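Notes from the Open Day at Wiltness: Hand-Held Grippers and Household Cloth

Posted 2023-07-12

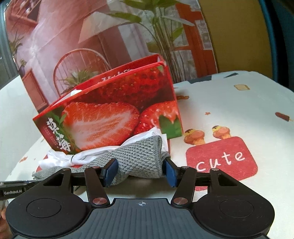 Purpose of the visit

I attended the open day at the Wiltness building on behalf of our staff training group, together with my colleague Arif Haque. The invitation had come in April from Snežana Pavlović, who is responsible for the demonstration program at Kinine. We had asked to see how people record handling tasks by hand before any of that work is passed to a robot arm, and most of our morning was given to that subject.

As this is my own page and not the group's report, I have allowed myself some remarks that will not appear in the official version.

The arrangement of the room

Visitors were received in groups and taken past 4 stations. The first two dealt with rigid items such as cups and cartons, the third with cloth, and the last with the review of recordings on a screen. A short safety talk was given at the door. Each group was allowed 3 questions per station, a rule that was applied strictly at the first table and then quietly forgotten.

The cloth station was the one that held our attention. The operator works with a two-fingered gripper held in the hand, with blue pads at the fingertips, and brings it down over a gray cloth with a coarse, looped surface. The table has a white top printed with ice cream cones and other cartoon food, and a red box covered in strawberries stands just behind the cloth. I had expected a bare bench. Ms. Pavlović explained that the tabletops and backdrops are changed often, so that the recordings do not all share one plain background.

What was demonstrated

The task was to take hold of the cloth, lift it, and place it in an open box. Stated in this manner it sounds trivial. The operator repeated it many times while we stood there, and no two attempts looked the same to me. A cup keeps its shape when it is picked up. A cloth folds, bulges, and drags a loose end behind it, and the fingers may close on one layer or on several.

Arif was invited to try the gripper for himself. His first attempt took hold of only a corner, and the cloth slid back to the table. His second was better. He reported that the tool was comfortable in the hand but that he missed the feeling of the fabric, and that he had to watch the fingertips the entire time. The operator said that this is usual among new staff and that it passes within the first week or so.

The recordings

At the last station we were told that the cloth task had been recorded 665 times, and that 225 of those recordings had been set aside for a second review. The reasons varied. In some the cloth left the view of the camera, and in others the operator paused too long or corrected a grasp halfway through. Kinine keeps the corrected grasps in a separate folder - a decision which I gather was argued over at length with their partners at Serell, who would have preferred to discard them.

I would have welcomed more time here. The screen was small, the group was large, and those of us at the back saw very little.

Remarks for those planning to attend

The entrance is on the Paredes side of the building and is poorly marked. Visitors should allow extra time for parking. Coats and bags are left at the desk, and photographs are permitted at the stations but not in the review area.

Questions about pricing were not answered on the day, and the printed handout does not cover the subject. I have written to Ms. Pavlović to ask whether a second visit might be arranged for the members of our group who work with linens and packaging, and whether they might bring items of their own. Arif has asked in particular for bath towels, which are heavier than anything we saw handled.

I will add her reply to this page when it is received.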